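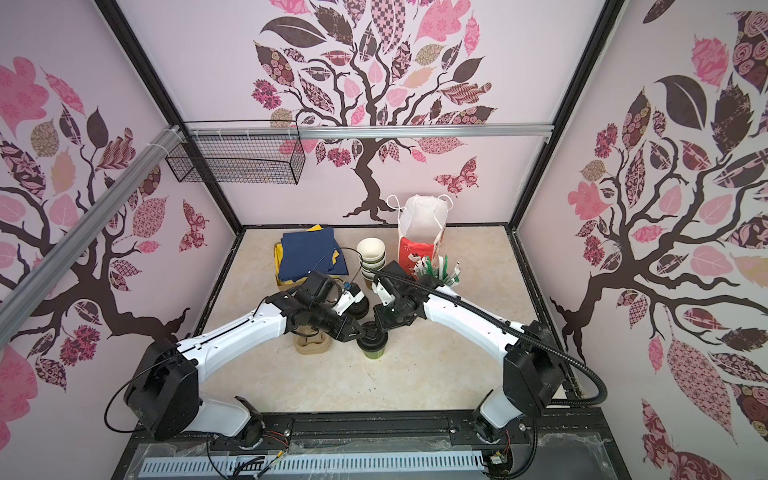

2. Setting Up the Takeout Station

Our project looked at how a small café counter packs a takeout order, and whether the layout of the supplies changes how long it takes. I worked with Agathe Tessier, who did the timing. The order was the same every time: one hot drink with a lid, a stirrer, a navy napkin and a yellow napkin, all placed in a paper bag with handles.

For Layout A the cups were nested rims-up in one stack, with the bag toward the back wall and the stirrers and straws in a small holder by the bag. Napkins went to the left of the cups. The lidded cup stood in the open part of the table until it was time to bag it.

Layout B used the same supplies but moved the bag to the front. We packed 30 orders in July, half with each layout. The menu and order slips were written for a made-up shop we named Pusgate.

3. Napkins

The napkins took more thought than we planned. We bought two colors so that a missing one would be easy to notice when we checked the bag. The navy and yellow ones were kept together, and they had to be picked up singly. In nine of the orders more than one napkin came up at once, and we had to put the extra back and square up the pile. Picking by a corner worked better than picking by the folded edge, but the napkin then opened along its crease and had to be refolded before it went in the bag.
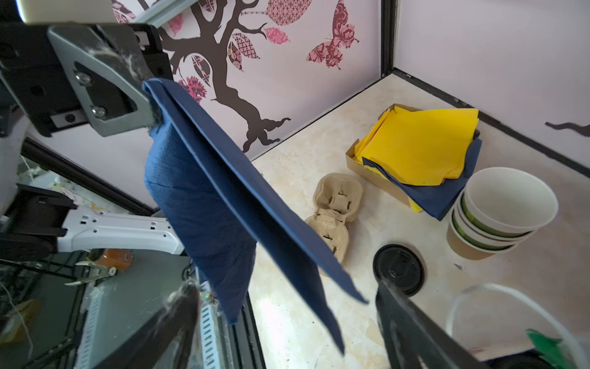

Figure 2. Navy napkin held by its top corner, with the yellow and navy stack in the tray behind.

4. Results

Layout A was faster by roughly 2 seconds per order. Most of the difference came from reaching around the bag in Layout B. The napkin step was the slowest step in both layouts. If we repeat the project we will try a napkin dispenser and keep everything else the same.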